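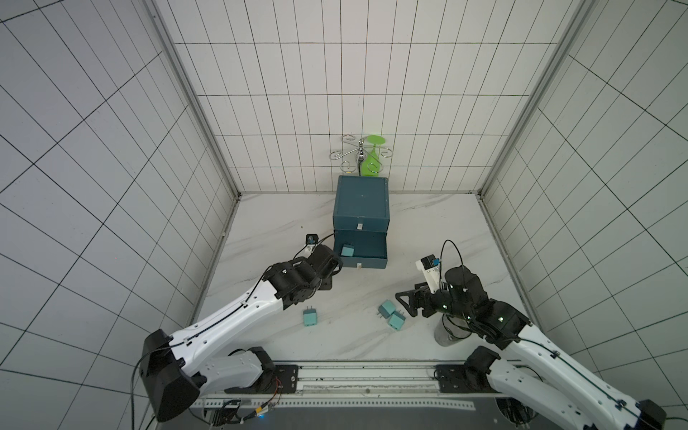 Submission intake and hanging test, Prulwood juried textile show

March 8, 2024
Yolandi Du Plessis

Closed the call last night. Final total in the inbox is 187 entries, including the ones Cathal let in after the form timed out. He kept a list of those by entry number and it's taped inside the back cover of this notebook.

Started sorting into wall work and wearables. The form has one box for both and people put what they like in it. A quilted coat came in as wall work because the artist wants it shown flat on a rod. Left it where she put it and wrote to ask for the rod length. Two others have no depth listed at all. Anything deeper than 9 inches can't go in the Talavera hallway, so I need that number before the jurors get their sheets.

Labels. The old template cuts off long titles after the second line. Changed the type size down one step and moved the medium to its own line. Still ugly with "hand-dyed wool, silk, found thread, beeswax" but it fits. Cathal wants prices off the wall label and onto the printed list only. I don't mind either way. Ask the front desk, they get the questions.

Hanging test in the afternoon. Used the sample felt panel left over from October, because it's heavy and already has a bent corner. Sewed a four-inch sleeve to the back by hand, whipstitch top and bottom, stopping short of each side so the rod ends stay hidden. Flat aluminum bar through the sleeve, screw eyes at the ends, wire down from the rail.

First try: sleeve sewn too tight against the back. Panel rolled forward along the top and you could see the ridge of the bar from across the room.

Second try: unpicked the bottom seam and sewed it again with some slack so the bar sits in a pocket. Much flatter. Left it hanging at 2:30 and measured the bottom edge to the floor. Will measure again Monday's shift or whenever one of us is in first. Write the reading under this one, please, with initials.

Velcro strip on a wood batten is the other option for the lighter pieces. Cathal says the Sokanura people used it for their whole spring show and had one piece drop. Wouldn't use it on anything over a few pounds.

Lightfastness cards: the indigo and walnut strips look the same as the covered halves. The madder has gone a little brown on the window side. The pink from the Rarkitz dye kit is nearly gone after 14 days. One artist used that same pink in entry 2547 (numbers carry on from past years), so that one goes on the inside wall if it gets in. Tell her before she ships.

Jurors' packets still to do:
- image sheets, no names
- score sheets, new version with the comments box
- statement pages, names blacked out by hand where the artist signed them

Cathal to check that the file names don't give the artists away. Last year they did.

Out of buttonhole thread. Half a spool of the gray left in the drawer with the curved needles.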